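Workshop notebook, Monday, started 8:40 a.m.

Good news first. The Drarnthorpe letters came out of quarantine clean, no live mold anywhere, so we can get going on them properly this week. I opened the first box before I had my coat off. I know we have an order of work, but I have been waiting for these since the spring!

For anyone reading this who missed the last meeting: the letters are the papers of a transport officer who served with a carrier column in East Africa from 1916 on, plus a run of pay sheets and ration returns that somebody kept bundled in with them. The family gave the lot to Drarnthorpe parish, the parish gave it to us. The rough list that came with it says 259 items. My count this morning was 231, done twice, and then a third time by Anas Nasrallah, who got the same. So either the list counts enclosures as separate items in some places, or there is a packet still sitting in a cupboard at the parish. I think it's the first. Items 40 to 52 on the list are all described as "slip" and I found a good handful of slips folded inside the pay sheets. Will check before I write to anyone.

Condition overall is better than I feared. The letters are mostly in ink on thin wove paper, written on both sides, and the ink has come through in places but the paper isn't breaking up. The pay sheets are rougher. Cheap ruled stock, brown at the edges, with rust from pins at the top left corner of nearly every one. I took out nine pins before lunch and kept them in an envelope with the sheet numbers written on it. Two would not come free and I have left them for the afternoon light.

The names! I keep having to stop myself from just reading. The pay sheets give the carriers by name, with a village and a headman beside most of them, and a thumbprint where the man was paid off. So much of what survives for the carriers is totals, so many hundred men at such a camp, and these are people with a place they came from. One sheet has 100 lines on it, filled top to bottom, and only the last four have no print. I want to know what became of those four and I probably never will, but the sheet number is P17 in case anyone else gets curious.

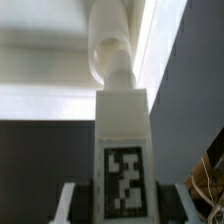
Spelling is going to be the hard part of the transcription. At least three clerks wrote these up and each of them heard the village names in his own way. Clerk A (upright hand, crosses his sevens) is steady and I would trust him. Clerk B runs everything together and drops the first vowel if he is in a hurry. Clerk C only turns up on the ration returns, so far. I have started a card for each one with samples of his capitals, and Anas had the very good idea of photographing the same letter from all three and taping them side by side above the desk. K and R are already sorted. H is a mess.

Rule for now, please stick to it: transcribe exactly what is on the sheet, odd spelling and all, and put the suggested modern name in the second column with your initials. No silent fixing. I did it myself twice this morning without thinking and had to go back over P3.

11:50. Tested the new folders from Drundositz. They are a bit stiffer than the old ones and they hold a full pay sheet flat with a finger's width to spare on every side. Very pleased. They do scuff if you slide them, so lift them. The Bimetti tissue is also here, the lighter weight, and I tried it on a scrap from the offcuts box with wheat starch paste, thin. Went down beautifully, hardly shows from the front. I would like to try it on the split fold in letter 12 tomorrow, once the scrap has had a night under weight.

Afternoon. The two stubborn pins. One came out after I worked a sliver of polyester film under each side of it and eased it up a little at a time – took twenty minutes and I enjoyed every one of them. The other snapped. The half that is left is flat to the paper and not sharp, so it can stay put until we have decided what to do about it. Logged on P22.

Then Lý's index. Anas got it open on the office machine and it is a wonderful thing, 452 cards typed up, mostly deaths in hospital among the carrier units, with the source written on each. We looked up six names from P17 just to see. Five nothing. One possible: same name, same headman, village spelled two letters differently, died of dysentery at a base hospital in November 1917. The sheet we have is dated earlier that year and he has a thumbprint on it, so he was paid off and then, if it's the same man, he must have gone back. I don't want to run ahead of the evidence. The name is a common one. But the headman matches, and I went rather quiet at my desk for a bit.

Things to do:
Check list items 40 to 52 against the folded slips.
Look at scrap under weight, then letter 12 if it looks right.
Finish capitals for Clerk C.
Ask Lý which hospital register the possible match came from, and if we could see a copy of the page.
Order more blotter, we are down to the last pack.

5:15. Box 1 back on the shelf, P1 to P22 in new folders, pins in the envelope in the top drawer. Anas wants to start on the ration returns first thing and I have said yes, as long as he leaves me the letter with the hippo in it.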